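Search products Go

Prinum Grakgate Wrist and Gripper Unit 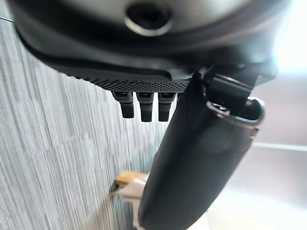 Can it do household chores by itself yet?
A few of them, slowly, and only where the room has been set up for it. Picking single items off a floor or a low shelf is the strongest task. Folding clothes, loading a dishwasher and anything with liquid in it still need a person.

The Grakgate is the end unit for the Prinum arm. It is sold to repair shops, small assembly benches and homes taking part in our early access plan. The fingers and bracket are black, the housing is dark gray, and a perforated strip runs along its lower ledge. Keep the strip clear of lint. A soft brush is enough.

What it handles now

Small rigid items such as blocks, bottle caps, boxed screws and toys. It copes with low-pile carpet and smooth flooring. Items lying where one surface meets another take longer, and the arm may try several approaches before it closes. Set the retry limit in the menu (default 3).

What it does not handle

Wet dishes, loose cables, socks in a heap, glass. Shop users should not put it on sharp stock or hot parts. Strong light from a window can throw off the grip estimate, so draw the blind or move the work.

Speed

Our test run at the Machala bench was 40 blocks moved from floor to tray. A person does this faster. The unit makes sense when the job is dull and can run overnight.

Service

Check finger pads every 7 days in shop use. Replace the set at 3000 grips. Pads are sold separately and fit the older Skullitz bracket with an adapter. Orders placed on Sunday go out the next working day.

Shares 40

Comments (3)

Roy Staniforth
Had one on a sorting bench since June. Good on boxed parts, useless on washers.

Soudabeh Dehghan
Does the adapter come with the pads or is it another order?

Madhu Vashisht
Another order. Mine picks up the kids' blocks fine but I still do the laundry.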